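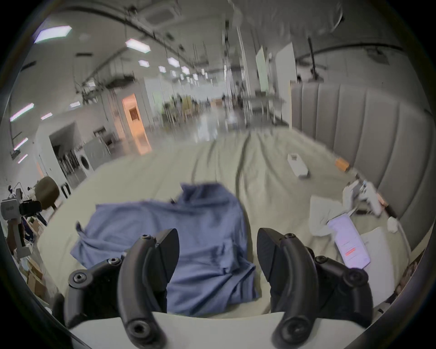 Nurndale Squash Club - Joining and playing FAQ

Updated April 1, 2026. Ask Shireen Ngubane if it's not on here.

Can I switch from another club mid season?
Yes. Form at the desk, plus a note from your old club saying you owe them nothing. Takes 15 days. No league matches till it clears, friendlies fine.

What does it cost?
Full adult is 350 a year. Juniors half. Joined after January? Pay the rest of the season only.

Do I need my own racket?
Not to start. Loan ones behind the desk, bring them back please. Non marking soles are a must, no exceptions, the floor on court 2 was only just redone.

What about kit?
Team shirts are given out before the first home match. Wash cool, no tumble dryer, the numbers peel.

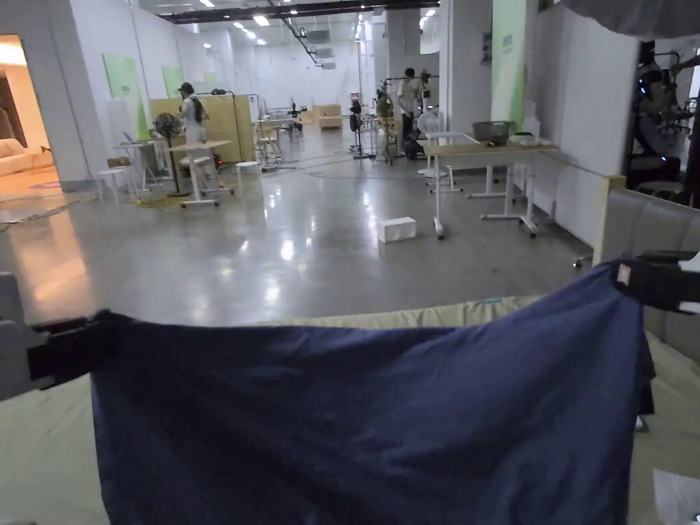

Dark navy cloth, label at the corner.

My ranking points, do they come with me?
County ones yes. Box league ones no, you start in the bottom box and work up. Nosipho Le Roux does the boxes and she moves poeple up quickly if the scores are silly.

Can I play for two clubs?
Not in the same division. Cup is seperate, see the Enport Cup rules.

Lost property?
Bin by the changing rooms. Emptied end of each month.

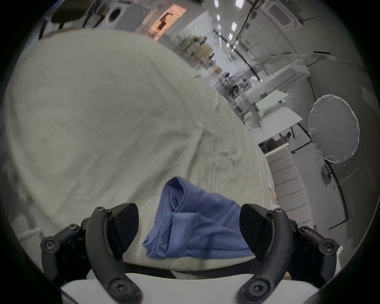
Blue cloth, crumpled.

Guests?
Two visits each, then join. Sign them in.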